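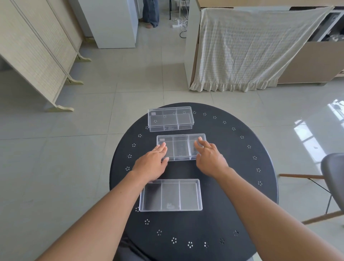

The small things come last in the budget

When the assembly firm Halvorsen decided to buy its first robot for packing orders, the planning group had one sheet of paper with one line on it: the arm. By January the sheet had 34 lines, and the arm was still the most expensive of them, but it was no longer the most discussed.

Much of the discussion was about boxes. The firm sends out small parts in clear plastic organisers with three compartments, and a person picks up such a box without thinking, one hand at each end. For a machine this is a difficult object. Clear plastic gives back the light in strange ways, the walls bend a little, and a second arm is sometimes needed to keep the box level. Wito, the supplier in Feltulau which made the first offer, had priced one arm. The second offer had two, and a different table.

I visited both companies for this article, and I heard the same advice in each: write down the task before you ask for a price. How many boxes in a shift? Do they arrive in a row, or in a heap? Who puts them there? Halvorsen answered 700 boxes, in a row, and the evening shift puts them there. Only after this could Wito say which grippers were suitable.

Then there is the teaching. Many systems now learn from recordings of people who do the work by hand, and those hours must be paid. Wito's plan for Plikesmont, as the project is called, includes 152 hours of such work, with 2,073 short recordings. In the first offer this was hidden under "installation". Halvorsen asked to see it as a separate line — a wise request, in my opinion, as the recordings must be made again if the box changes.

Spare fingers for the grippers, floor space, cables and training for the staff are also on the sheet. So is a sum for the months when the robot and the people will pack side by side, and the firm pays for both.

The order is not signed yet. The planning group wants to test two kinds of box first, one clear and one with a matt surface, and Wito has agreed to lend the table.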